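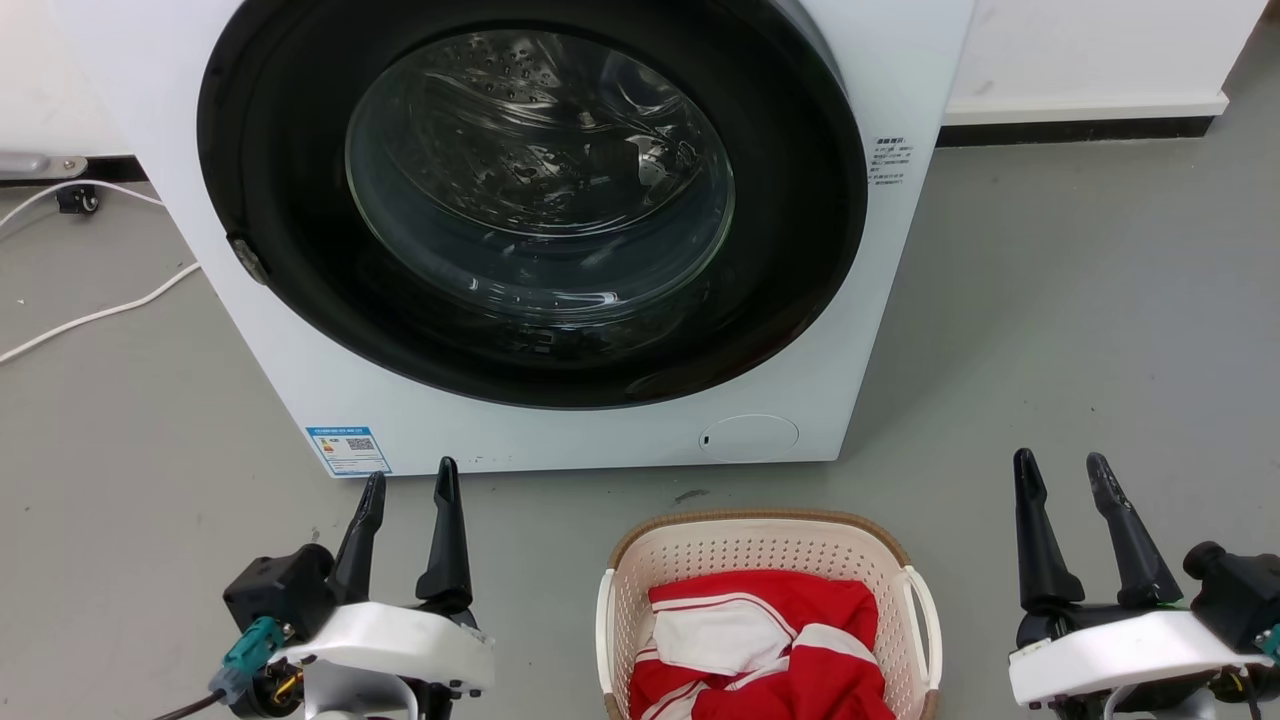
Jodum laundry cell with front-loading washer, basket and both grippers.

Jodum Laundry Cell: setup and care

The Jodum is a two-arm cell for moving clothes and small linens between a basket and a front-loading washer. It is sold by Ekwueme in Drendmont and serviced from the Lakenville workshop. The notes on this page apply to units with the white gripper housings and two-jaw fingers.

What you need on site

A level floor, a wall outlet and a front-loading washer with a round door. The washer stays in one place once the cell has been taught. If it walks during the spin cycle, level its feet before you call us. Keep the basket's lattice sides and rim in good shape, as the grippers pick it up by the two open handles. A cracked handle should be replaced with the whole basket.

Run power cords along the wall and keep them out of the path between the basket and the door. Leave enough slack behind the washer to pull it forward for cleaning.

Teaching the door and basket

Teach the door first, with the basket out of the way. Move the left arm by hand to the door edge, save the point, then save the open position. Put the basket in front of the machine and save both handles. Run the load routine at slow speed with one garment. A jersey or striped shirt is a good test piece; flat items such as pillowcases come later.

The controller holds 36 taught points. If you change washers, clear them all and start again.

Looking after the grippers

Wipe the jaws with a damp cloth after every 57 loads and check for lint at the base. Lint there will stop a jaw from closing fully. Do not use fabric softener or spray cleaner on the jaws.

Each housing is held by small black screws. Snug them by hand with the driver in the kit. If a jaw sits out of line, power down, loosen its screw, set it with the alignment block and tighten again.

Check the cable connector behind each gripper once a month. It should be fully seated, with no strain on the wires. Worn cables are sold singly.

Spare parts

Jaw pair, black: part 746
Housing screws, bag of 5
Gripper cable with connector
Alignment block

Service

Anouk Verstraete looks after bookings at Lakenville. Have the serial number ready, and tell her which arm has the fault. Drop-off repairs need to be unplugged from the controller and packed with the jaws closed.

Page updated 4 Aug 2018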